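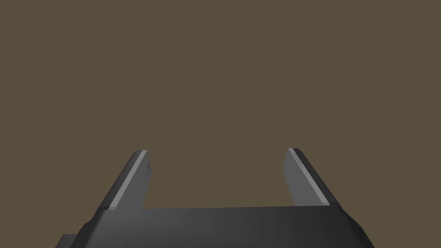 Aarti Sandhu wrote: My residence form was rejected again this morning. The portal says "address not matching the host record". I arrive in August for my exchange semester in Handorside and the room office will not release a key without this form. I already tried two browsers and my phone. Please tell me what I should write in the address field.

Reply from Exchange Help Desk, 10:40
Thank you for the message, Aarti. I am sorry that you received the same error again. I looked in your record. Your host address is saved as Mäkelä House, room 351, but in your form it is Makela House, without the dots. The portal compares the two letter by letter. Please copy the name from your acceptance letter and paste it in the field, then save before you go to the next page.

Aarti Sandhu, 11:25
I pasted it. Now the address is accepted, thank you! But on page 2 there is a new message: "statement too long". They ask why I chose this exchange and how I will prepare for living abroad. The limit is 500 characters and my text is shorter than this, I checked it in a word processor.

Exchange Help Desk, 11:50
Please check if your word processor counts the spaces. The portal counts them, and also every empty line. If you have blank lines between the paragraphs, please take them out.

Aarti Sandhu, 12:05
With spaces I was over by 20. I cut the sentence about my grandmother's advice and now it goes through. The status says "waiting for host". Is this normal? My flight is already paid, so I am a little nervous.

Exchange Help Desk, 12:30
Yes, it is normal. The form goes to the housing office at Levance College and a person there must confirm it. I have written to them and asked if they can look at it today — I cannot confirm it from our side.

Internal note, 14:15
Called Levance housing. Kusum Tyagi found the form, but it was in the list for the spring semester. The arrival month was empty in the first version, and the portal had put it in spring by itself. She moved it by hand. I reported the empty month field to Clelell, who maintain the portal for us. No answer yet.

Exchange Help Desk, 14:30
Your form is confirmed, Aarti. You should see a green status when you log out and log in again. Please print the confirmation and keep it in your hand luggage, the room office asks for paper.

Aarti Sandhu, 15:10
It is green now. One more question, can I collect the key in the evening? My train comes at 21:40.

Exchange Help Desk, 15:20
The office closes at 18:00, but you can ask for late arrival under "My stay". Choose the night porter and write your train time. I leave this ticket open until you have the answer from them.

Status: waiting for customer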